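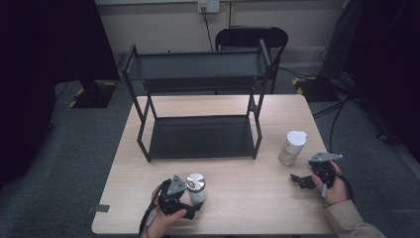

Posted by the Whitlock Pantry blog on July 21, 2019

I've been making marmalade again, and the whole house smells of oranges and slightly burnt sugar (my fault, I wandered off to bring in the washing). The fruit came from the roadside stall out past Ellik, the one with the honesty box, and I came home with over 30 of them because I have no self-control where a full crate is concerned!

My first batch in June never set. Lovely colour, great flavour, but you could have drunk it through a straw. So this time I soaked the peel overnight with the pips tied up in muslin, and let it simmer a good 2 hours before any sugar went near it - what a difference. I've put 5 jars aside for the Goltberg fete and I'm trying very hard not to open one before then.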